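Bolden Folding Picket Table

Item 3622

A plain folding table for union stalls, petition signings and campaign street stands. It opens in under a minute and locks at both ends, so it stays put on an uneven pavement. Two pockets underneath hold leaflets and clipboards, up to 200 sheets in each.

Weight: 9 kg
Seats: 6
Delivery: to Sellwood and Plondholm, Saturday slots available
Spare parts: Benedetti hinge set, sold separately

Check with your council before setting up on a public footpath. Some ask for notice of a static demonstration.

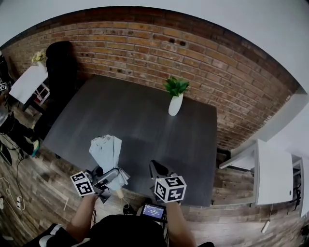 Dark table top with potted greenery, brick wall behind

Trade and branch orders: ask for Hiếu Khúc.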